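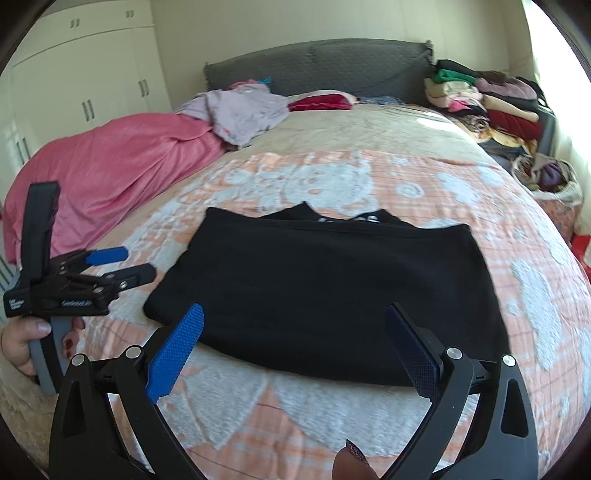 Can a robot learn to fold laundry from people showing it how? It can learn to fold the laundry it was shown, on the kind of bed it was shown, and past that I'd want to see the receipts.

Home | Essays | Letters | Archive | About

I have been reading the claims on this subject since August, when a company called Bremora put out a short clip of an arm folding a T-shirt and said the skill came from 1000 human demonstrations. People hold a gripper in each hand, do the chore, and the recordings go into the training. The older way was to sit somewhere else and steer the arm with a controller. Everyone I talk to agrees that the hand-held way is faster, and I agree too. A person with grippers can get through a shirt in the time it takes a remote operator to find the sleeve.

My trouble is with what gets counted. A thousand demonstrations sounds like a lot until you ask how many homes they came from. Bremora didn't say. Stunier, which sells a rival system, told me 200 hours and then wouldn't tell me how many people were holding the tools. Hours are a fine way to bill someone. They tell me very little about whether the robot has met a fitted sheet.

Folding also hides most of its work in places that look like nothing. You pick up a dark top and know by feel which side is the front. You give it a small shake. You smooth it with the side of your hand, and the fuzzy blanket underneath grabs at the knit, so you lift a little more. Put a gripper in that same hand and half of this goes away. The person still knows what a loose thread feels like, but the tool records where it moved and what it saw, and the feeling stays in the fingers. Some of the newer tools have touch sensors in the pads. I'm glad, and I'd still like to see the results with them and without them, side by side.

Vesna Vukadinović, who spent a spring recording chores for Vlachou, put it to me more kindly than I would. She said that after the first week she stopped folding the way she folds and started folding the way the gripper liked. Fewer shakes, slower corners, everything flat before the next move. She thought this was good practice on her part, and maybe it was. But then the robot is learning from a person who has already learned to act like a robot, and I don't see how that gets us any closer to the way her own closet gets filled on a Tuesday night. 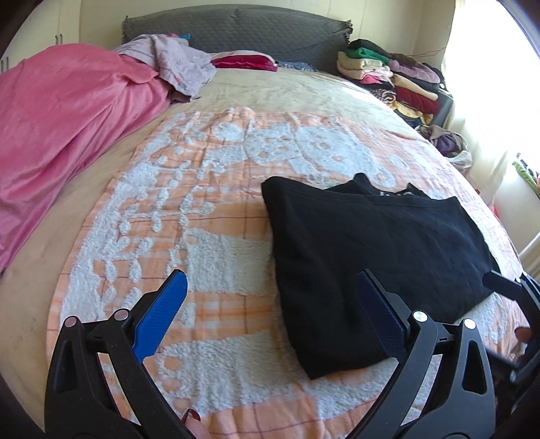

What remote control gets right

I used to make fun of remote operation, and I take some of that back. It's slow and tiring, and the results look clumsy. Still, the clumsiness belongs to the machine that will have to do the job. If the arm can't reach the far side of a double bed, the operator finds out in 3 minutes. A person with hand-held grippers just leans over – and the recording now contains a reach that the robot may not be able to make.

The people at Umero say they filter those out. In the one set they let me look through, 134 recordings had been dropped for reach. I asked what share of the total that was and got a polite note saying they'd get back to me.

So I'd ask for dull things. Tell us how many homes and how many pairs of hands. Test in a house that gave no recordings, with a pile the company didn't choose, and publish the failures along with the good folds. Until then I'm keeping my old opinion, and doing my own shirts.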